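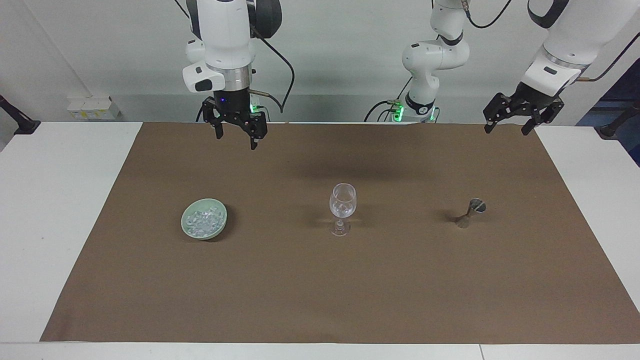
Hermenegildo Olvera wanted to know if we sold anything that could be set up by a person who hates manuals, and he wanted to know it before he'd tell us what his business was. Fair enough! He was our very first caller at Plirodstead, and the short reply was no, we didn't. The longer reply is pretty much the company we've become.

So, hi. I'm one of the founders, I write most of this website, and I still pick up the phone when it rings past six. We make and sell Unard, a two-arm kit for counters and benches. You get both arms, a parallel gripper for each, the mounts, the cables (more cable than you think you need, trust me) and our software, Fakir, which is where you teach the arms a job by moving them through it and fixing the bits that came out clumsy.

A lot of our week goes into drinks. Ice, stemware, jiggers, all the stuff that is slippery or thin or rolls off when you breathe on it. I love this work. A wine glass is a terrible thing to hand to a robot — clear, top-heavy, and the stem is about as wide as a pencil — and ice moves the second you touch it. We figure if Unard can learn its manners around a bar setup, it'll be fine with your sample jars or your paint pots.

Some practical things people ask me about. The kit runs off ordinary wall power. Each arm reaches 1401 millimeters, so measure your space first, please, and then measure the shelf above it. The standard service plan covers 2000 working hours, and after that we'll quote you for a checkup. We've shipped 194 kits so far, mostly to small kitchens, teaching labs and a few very patient hobby clubs.

What we're not great at yet: rush orders, and anything heavier than a full bottle. If you need heavy lifting, ask me and I'll point you to somebody else, no hard feelings.

We moved into the Nalunis building in June, up on the second floor, and you're welcome to come by and try the arms yourself. Bring your own glasses or tools if you like, the odder the better. Just write ahead so one of us can clear a bench for you — parking is behind the bakery, and the buzzer marked 2B is ours.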